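Setting Up the Two-Arm Table for the Clearing Task
Kleinschmidt Robotics Club: Member's Guide
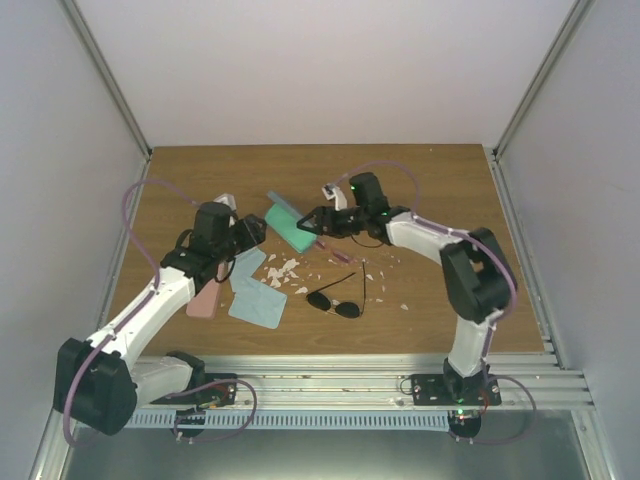 Issue 4, page 13

Section 3. Before the first run

3.1 Who this section is for

Use this section if you are in a club team and have already passed the power and emergency stop check in Section 2. Two members must be present whenever the arms are powered. One drives, the other stays by the stop button. If you are working alone you may do steps 1 to 6 only.

The clearing task is the June task for all teams. The arms must move the larger items off the middle of the table and gather the small white scraps. Scoring is in Section 7.

3.2 Checking the arms and cables

1. Leave the power off. Check that both black mounting plates are tight against the front rail. Try to rock each plate by hand. If one moves, tighten its bolts evenly and try again.

2. Follow the purple cable on each arm from the gripper back to the base. It should have a free loop above the gripper and another near the base.

3. Move each arm slowly by hand through its full reach. Watch the cable at the large black joint. If it pulls tight, let out more of the loop and repeat the movement.

4. Look at the finger parts of both grippers. Wipe off any grease or tape residue with a dry cloth. Report cracked parts in the fault book and do not glue them.

5. Keep the slotted cable tray below the rail clear of tools. Spare screws left in it will end up on the floor panel.

6. Check that nothing metal is touching the small circuit board beside the left mounting plate.

CAUTION: Do not unplug a gripper cable with the power on. The motor controller can be damaged.

3.3 Laying out the table

7. Wipe the tabletop and let it dry.

8. Put out the green sponge, the salmon-pink block, the light blue cloth and the sunglasses near the middle, where both grippers can reach. Small extra items are allowed if they are entered on the team's layout sheet.

9. Fold the cloth loosely. A cloth pressed completely flat is very hard to pick up and will use up your practice time.

10. Place the sunglasses with the lenses facing up and the arms open. This is the layout for the beginners' round. Teams in the second round may close the arms.

11. Scatter the white scraps last, between the cloth and the sunglasses and a little way towards the right arm. Use one small scoop from the tub. Do not top it up during a run.

Note: Items do not have to be in exactly the same place each time. A program that only works with one layout will do badly on the day. Change the angle of the sponge and the block between practice runs.

3.4 Starting up

12. Close the Botard control program if it is still open from an earlier session. Switch on the power supply, then open Botard again and choose your team's profile.

13. Wait for both arms to appear in the device list. If one is missing after a minute, switch off, push its base connector fully home and start again from step 12.

14. Choose Home. Both arms should move back from the centre, one after the other. Keep hands and sleeves outside the enclosure from this point.

15. Set the speed limit to 43 per cent. This is the highest setting allowed for practice. The limit goes back to full speed when the program is closed, so set it again every time.

16. Open and close each gripper once from the control panel. Stop if either one stalls or makes a clicking noise.

CAUTION: The two arms share the space in the middle of the table. Botard does not check for collisions between them. When both grippers are working close together, move one at a time until you have tested the full sequence.

3.5 First practice run

17. Begin with the sponge. It is light, gives a little under the fingers and does no harm if dropped.

18. Go on to the block, then the cloth. With the cloth, lift from a crease and let the other arm hold the table end.

19. Leave the sunglasses until your grip force has been set. Start at the lowest value and raise it one step at a time.

20. Save the log under your team name after each run. The program keeps the last 1,000 entries and then writes over the oldest.

3.6 If something goes wrong

Arm stops halfway through a move: press Pause, check for a snagged cable, then choose Home.

Gripper closes but does not hold: check the fingers for residue and repeat step 16.

Both arms stop together: the emergency stop has been pressed or the supply has tripped. Go back to Section 2.

Any other fault should be written in the fault book and reported to Sieglinde Schmieder before the next team starts. Spare finger parts are in the drawer marked Pronolen. Sign for what you take.

Continue to Section 4, Recording a Run.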